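Kokness to close Bettencourt sawmill line and move drying work to Stakura

Timber processor Kokness will stop sawing at its Bettencourt works in June and transfer the site's kiln-drying contracts to its larger plant at Stakura, the company told staff on Saturday.

The Bettencourt line cuts pale hardwoods for furniture makers and joinery shops. It employs 26 people. Kokness said 20 of them would be offered posts at Stakura, where two new drying chambers are being fitted. Talks with the remaining staff start next week.

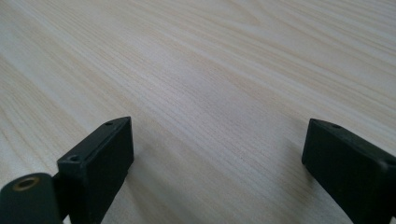 Margarida Quintela, operations manager at Kokness, said the decision followed a review of energy use across the group. The Bettencourt kilns are heated by an oil boiler that is due for replacement, while Stakura burns its own offcuts and sawdust. "The boiler alone would have cost us more than the line earns in a good year," she said. "We looked at leasing one and the figures were no better."

Boards will continue to be dried to the moisture content stated on each order. Customers who collect from Bettencourt can do so until the yard is cleared, after which orders will be sent out from Stakura by road. Delivery charges for existing accounts are frozen until the end of the current contract period. Prices for new accounts have not been published.

Florêncio Carrilho, who buys for the furniture maker Kunus, said his firm took most of its table-top stock from Bettencourt and had asked for written assurances on grading. Kunus selects boards by grain pattern before gluing up, and at present its staff sort them in the yard. Under the new arrangement the sorting would be carried out at Stakura against a set of reference samples.

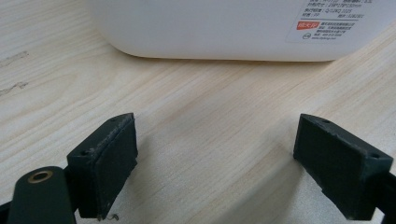
"Samples are fine up to a point," Carrilho said. "We have asked for the right to return a pack within a fortnight if the match is poor." Kokness confirmed that it had received the request and said a reply would be sent before the first transfer.

The log yard at Bettencourt holds 236 cubic metres of unsawn timber. This will be cut before the line stops, and the main band saw will then be sold. The storage sheds are to be kept for at least one further winter as overflow space. No decision has been made on the rest of the site, which Kokness owns outright.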